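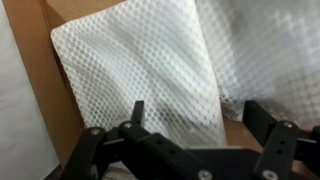
**Packing glasses, napkins and table things for the autumn lets**

The kitchen cupboards in the three flats at Derum are being emptied before the painters come in, and the contents have to be packed, labelled and taken to the store at Macedo. Several members have offered to help and have asked how we want it done. These notes are based on what went wrong in May, when we moved the Kellent flat and lost 15 glasses and one serving dish between the kitchen and the van.

**Boxes**

Please use the cardboard boxes stacked inside the main door at Bistidach. They are all second-hand but they have been checked. If you bring your own, look at the bottom before you put anything in it. A box that has been stored flat in a garage often has a soft corner, and tape does not help much once the board has gone.

Shallow trays are useful too. Tiina Kuusisto used them in May for cloths, coasters and cutlery rolls, and hers was the only kitchen where everything came out in the order it went in. The trays stack badly, so they go on top of the load and never underneath.

**Wrapping**

We have two rolls of bubble wrap left and a bag of used pieces. Please finish the used pieces first. Cut pieces go round single items, and the bigger crumpled ones are good for filling gaps at the sides. Stand a flat piece up against each wall of the box before you start loading. It takes a minute and it stops plates from knocking against the board in the van.

Put the bubbles on the inside, against the glass. Tape the wrap to itself and keep the tape off the item. Last time we spent most of an afternoon getting glue off tumblers with white spirit, and some of the gilt rims came off with it.

Newspaper is fine for pans and baking tins. Please don't use it for anything white, including the mugs, as the ink marks them and they then all need washing before the next guests arrive.

**Napkins and tea towels**

The cloth napkins should travel with the kitchen they belong to. In May they were all put in one bag, and sorting them out afterwards took longer than the packing. Shake each one out before it goes in, and put anything stained in a separate bag for the laundry. A clean napkin can be used as padding between bowls if you run out of wrap, but write "napkins inside" on the lid so that they aren't counted as missing.

They don't have to be ironed or folded into neat squares at this stage. Everything is going to be washed and pressed before it goes back on the tables. 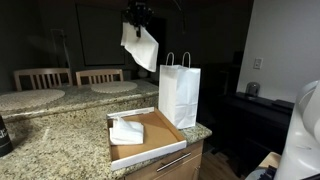
Paper carrier bags with twisted handles are all right for light things such as placemats, napkins and the folders of house information. They are not all right for jars, tins or bottles. Stand the bags upright in the van between two boxes, and don't put anything on top of them.

The woven placemats should be kept flat. If they are bent to fit a box they keep the bend, and several of the Kellent ones still rock when you put a plate on them. If you have no bag wide enough, leave them on the counter and they will be collected last.

**Worktops**

The granite in the Derum kitchens was resealed this year. It marks less easily than it did, but please lift boxes off it and don't drag them. Wipe down before you start, as crumbs and grit get into the wrapping and scratch glazed plates. Any box left near the front edge should be pushed back before you go to the next room.

**Labels**

Write on one long side and on the lid. We need the flat, the room and a word or two about what is in it, for example "Derum 3, kitchen, mugs". "Misc" is no help to the person unpacking. Fragile stickers are in the drawer under the key cabinet. Please save them for things that will break. In May there were stickers on a box of tea towels and none on the wine glasses.

The inventory for the three kitchens comes to 320 items. When it was last checked there were 289, and the difference is mostly teaspoons and small glasses. If you come across things that plainly belong in another flat, put them in the tray marked "strays" by the front door and add a line to the sheet. There is no need to match them up on the day.

**What is not being packed**

- Kettles, toasters and microwaves. These stay in the flats under dust sheets.
- Open food. Take it home or throw it away.
- Knives without a guard. Leave them in the block and Tiina will deal with them.
- Anything chipped. Put it by the bin with a note of what it was so that it can be taken off the list.

**Keys and times**

Keys can be collected from the Bistidach office from nine o'clock. The van leaves at half past two and there will be a second run only if the first one is full. Parking at Derum is on the upper side of the road, as the lower side has to be kept clear for the painters' lift.

The store at Macedo has a low doorway. Boxes should go in no more than two high on the trolley. Kitchen boxes are to be put on the left-hand racking, with the labels facing out, and the trays and carrier bags on the shelf at the back. The light switch is outside, to the right of the door.

If you can help with the unpacking later in the autumn, put your name on the sheet in the office or tell Tiina. Gloves are provided, but bring your own scissors if you have a pair that cuts.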